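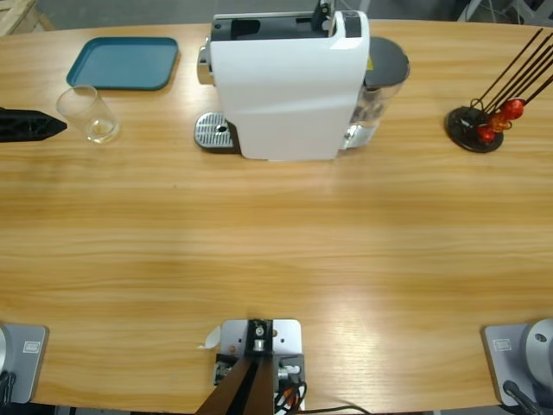 ## Build it around a dull job

Most home robot arms end up waving. I have seen plenty of them at the shared workshop in Purley, and the pattern is the same: months on the joints, an evening on what the arm is for. I think we have it backwards. Pick the job first, and pick one that someone would notice if it went wrong.

Ours is coffee. Valter Guerreiro and I started in November with two arms bolted to one table.
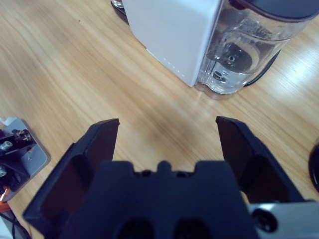
My view on grippers is that simple ones are good enough. Kristine Maglaya wanted five fingers and spent weeks on drawings. I wanted two, and I still do. A pair of black fingers with a wide gap between them will go round a drinking glass, and they are easy to replace when they break. We are on version 16 of the finger shape. A hand with five would have had us on version three.

The other thing I would argue for is ordinary objects. It is tempting to print a special cup with a flat side, or swap the machine for one with a big button.
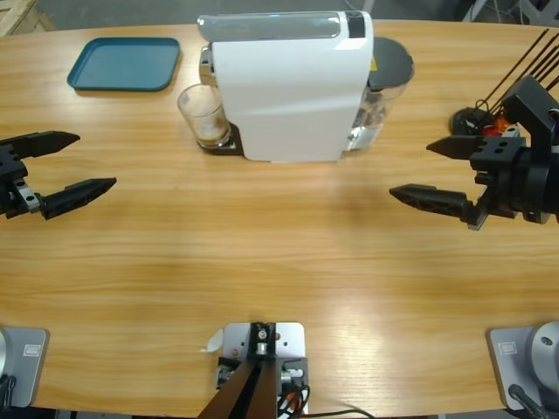

Once you do that, the kitchen has to be rebuilt to suit the robot, and you may as well make the coffee yourself. We kept a plain clear glass and a capsule machine. Clear things are hard for cameras and the glass has cost us days – I would still choose it again.

Geert Visser says all this is a lot of bother for a drink. He is right about the bother. I don't mind, as long as the drink ends up on the tray.
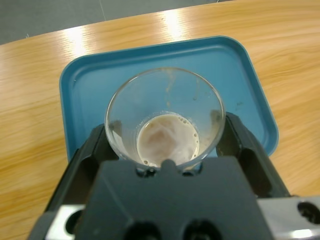
## What I would spend on

Put the money into the table and the mounts. We spent 80 pounds on plates and bolts and I wish it had been more.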